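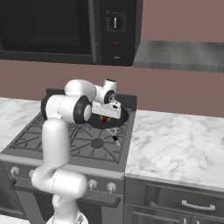 black pan, back of the stove

Home > Forums > Kitchen Talk > Pans and Cookware > Page 1

skilletmoth
OK so I finally gave up on nonstick and bought a carbon steel pan from Gromik. Followed the seasoning sheet to the letter (thin oil, high heat, wipe, repeat) and my eggs STILL weld themselves down. What am I doing wrong??

Wondstead_Deb
Too much heat, I'd bet. Preheat on low for a few minutes, then butter. I cooked on high all through March and scraped every single breakfast.

aka3182
Disagree. Low heat is how you get glue. Get it hot, add oil, then turn it down when the eggs go in.

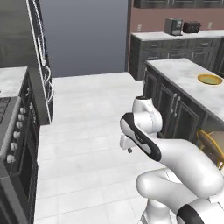
And skip the soap for the first month. I know people say modern soap is fine, but my second pan went patchy after one good scrub and I had to start over — never again.

Wondstead_Deb
Soap is fine! I've washed mine with it every night for years. Patchy usually means the oil went on too thick.

skilletmoth
Well mine is kind of sticky on one side, so maybe that's the oil thing. Do I have to strip it?

aka3182
No, just cook potatoes and salt in it. Still say no soap though.

skilletmoth
Potatoes tonight then. Will report back tomorrow.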